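Speaker notes: Grasp planning on a small budget
Sornance engineering meet-up, September 18, 2026
Speaker: Anjana Barua. Slides: Syahrul Simanjuntak.

Slide 1. Title
Say hello, say which team I'm on. Mention that Farah Osman wrote most of the planner and will take the hard questions at the end. Phones off, water on the left of the lectern.

Slide 2. What the software does
Three programs talk to each other. Lirkero looks at the camera picture and splits it into objects. Majimbun proposes grasps and scores them. Varnine turns the best grasp into an arm path and sends it to the servos. Each one can be restarted without the other two. That was Hafiz's idea and it has saved us a lot of waiting.
Don't go into the message format here. It comes up on slide 6.

Slide 3. Finding the objects

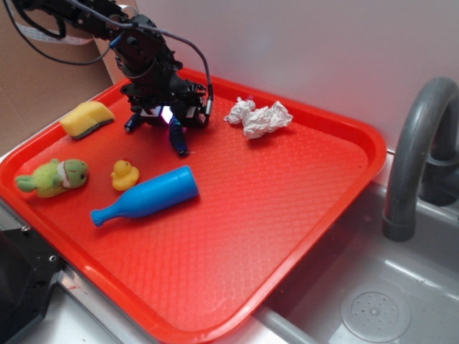
Lirkero started out sorting by colour, and it was good enough for the first demo. It stopped being good enough when we put things close to each other. The duck and the frog lie side by side on the tray, and their yellows and greens run together in poor light. The sponge is worse, being yellow on top and green underneath, so the old code reported it as two objects. We now work from outlines first and use colour only to settle ties. The tissue has no fixed shape at all, so we keep no model of it. Anything with an outline we can't match is passed on as "soft, unknown" and the planner picks a slow close.
Pause here. Someone always asks about the raised pattern on the tray. Answer: we blur it out before looking for edges. The blur width is a setting in the config file.

Slide 4. Scoring grasps
For each object Majimbun makes 200 candidate grasps. Most are thrown out early, either because a finger would touch the tray or because it would touch a neighbour. What is left gets a score from three terms: how centred the grasp is, how far the wrist has to turn, and how much free space there is on the way down.
The free space term used to be the smallest of the three. Khairul raised it in March after a week of knocked objects. Show the before and after table. Out of 183 logged attempts with the new weights, 164 ended with the object held. Say clearly that these were all on our own bench with our own objects.

Slide 5. Order of picking
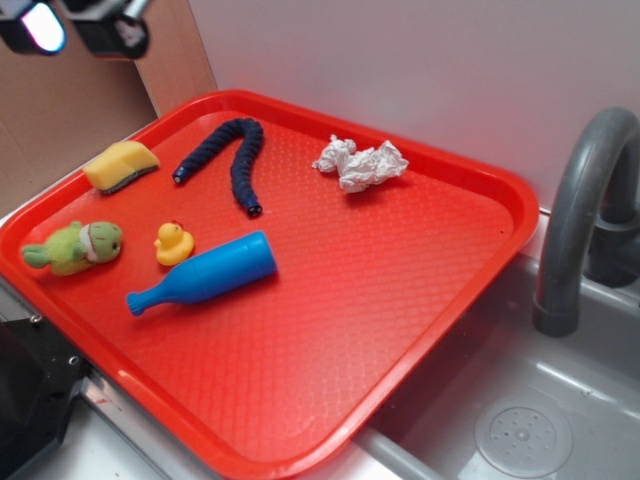 The order matters more than we expected. We first took whichever object had the best score, and then went back to the start and looked again. Fine for the first pick, but it often left the awkward ones for last with the arm far away. Farah's version looks two picks ahead and adds a small cost for travel. Looking three ahead took nearly 8 seconds per decision on our machine and gave us the same order in most runs, so we left it at two.
If time is short, skip the diagram and go straight to slide 6.

Slide 6. Logs and replay
Every message between the three programs is written to disk with a time stamp. The replay tool feeds them back in, at normal speed or one step at a time, with no arm attached. Khairul fixed the wrist limit bug this way from home.
Live demo: open the replay, step to the planner message, show the score list. If the laptop won't connect, use the screen recording in the backup folder.

Slide 7. Still open
Long bent objects. The outline code gives us a centre that may not be on the object at all. Hafiz has a branch that follows the middle line of the shape, not merged yet.
Camera calibration is still done by hand.
Questions. Repeat each one into the microphone before answering.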